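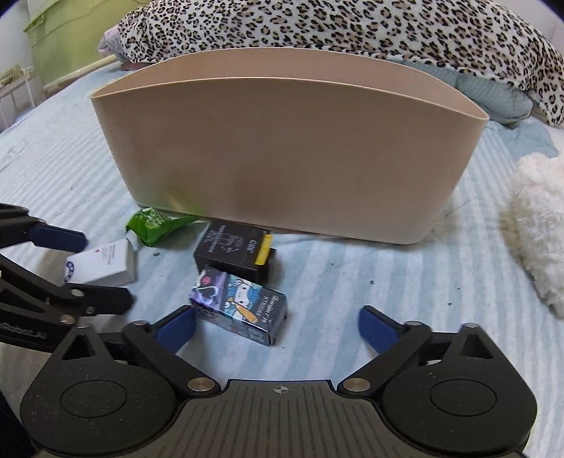
My beige catch-all basket, on the bed for sorting

Small stuff keeps ending up on my bed! Snacks, little boxes, cards. I love this big basket, but does everything just go in together?

Postholm
I do exactly that and it's great! One basket, one sweep, bed clear. Snacks go in last so they don't get crushed.
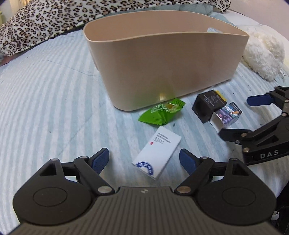 Cards are the exception for me. They slide down the side and bend, so I stand mine in an envelope first. Works so well!

Grukitz
get one with a lid

Dumlao
Try a shoebox inside for the tiny boxes! I empty mine every 2 weeks.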